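Week 6 handout: Reading a gripper comparison

Bring this to lab along with your notes on the Mallau and Nosis data sheets. We will not have time to go through both sheets line by line.

Both vendors publish a success rate, and neither says much about what was picked up. Before you trust a number, ask for the object list. A gripper that closes on the same foam cube 1,000 times has told you a lot about foam cubes. Boxes with lids, thin rims, and round handles are where the fingers start to disagree, and they tend to be missing from the brochure.
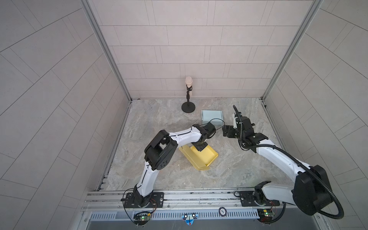 Photo: Américo Antunes, Chu bench, May

The two-arm bench is laid out for the packing task: open yellow box, closed light blue box, microphone on its stand at the back. Look at where each gripper has to reach before you look at the fingers. A bad score on the microphone may belong to the arm or to the cable routing, and the Grandum report blames the fingers for everything.

Some things to hold against that report:

It gives 40 trials for one gripper and 10 for the other, then compares the percentages as if they weighed the same.

Operators practiced on the first gripper. The report does not say for how long.

A "grasp" is counted when the fingers close. I would want the object lifted, moved, and let go.

The 600 cycle wear test was run with nothing between the fingers.

For next time: pick one claim from either data sheet and write the test that could prove it wrong. One page. State your object, start position, and what counts as a failure before you run anything.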